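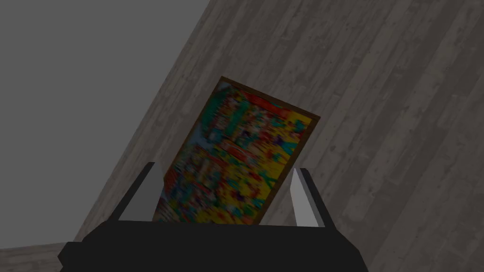
Subject: Re: Proposal: one rating pool for the company chess ladder
Date: June 21, 2024
List: interoffice-chess

I read the proposal twice and I still don't see what problem it fixes. Replies below the parts I have trouble with.

> Hi everyone,
> As you know, the ladder has been running at the Cikano and Janusen
> offices since February, and the Babaei office wants to join in the fall.
> We think this is the right moment to merge all three into one
> rating pool, so that people can be seeded fairly for the final.

Fairly according to what? A rating only tells you something if the people in the pool have played each other. Cikano and Janusen have met in exactly one match since February, and half the boards in that one were agreed drawn before lunch so people could catch the bus. If you pour two sealed jars into one bucket and write numbers on the side, you get numbers. I'm at 808 in the Janusen list. I have no idea what that is worth in Cikano, and neither does the spreadsheet.

> There are now more than 80 players signed up, which makes this one
> of the largest workplace ladders in the region.

Signed up, sure. I signed up for the company running group too. Could whoever keeps the sheet post how many have finished a game in the past month? I looked at the Janusen tab last night and a lot of those rows still have the starting rating and a blank where the last game should be. It makes a difference, because the proposal uses the full list to work out how many seats each office gets in the final. By that math an office could get an extra seat by adding the whole payroll to the sheet.

> To keep the schedule manageable, all ladder games will move to 30
> minutes per side, played online through Levura.

Two separate things got glued together in that sentence and I'd like them voted on separately.

The time control I can live with. Thirty minutes is short for me and I'll lose endings I used to draw, but I understand people have work to do and the long games were getting postponed forever.

Moving everything to Levura is another matter. We tried it for the spring match and the clock kept running on two boards after the players had been disconnected. The answer from the organizers was that it was "within normal behavior." Fine, but then what is the rule when it happens in a game that decides who goes to the final? The proposal has a paragraph on the color of the team shirts and not a word about disconnections. It also doesn't say anything about what we do if somebody is using an engine. I'm not accusing anyone. I just notice that over the board you don't need a policy for it, and online you do, and we don't have one.

And some of us joined because we wanted to sit across from a person with a set between us. I stare at a screen all day already.

> The final will be an eight-player knockout, one game per round, with
> a blitz playoff in case of a draw.

One game per round means somebody gets White and somebody doesn't, and then that's the result. Who decides colors? If it's the higher seed, we're back to the ratings from the bucket. I would take 2 games per round with colors reversed, even if it means a smaller final. Four players and proper matches sounds better to me than eight players and a lot of coin flips.

> We feel the response from all offices has been overwhelmingly
> positive.

I asked at lunch and three people at my table hadn't heard of it. They weren't against it either, to be fair. One wanted to know if there would be food.

What I'd suggest, for what it's worth: leave the pools separate through the fall, have the three offices play each other at least once, face to face where people can travel, and look at a merged list after that. Give each office the same number of seats in the final for now. It's crude but everybody can understand it, and it can't be gamed by adding names.

If the organizers have already decided, please say so and I'll stop typing. If it's still open, can we get the vote extended? The deadline in the first message falls while a good part of Janusen is on vacation, and I'd rather not have to argue about turnout afterward.

Also, the link to the draft rules goes to the old version, the one with the typo in the touch-move section.

Board 4, Janusen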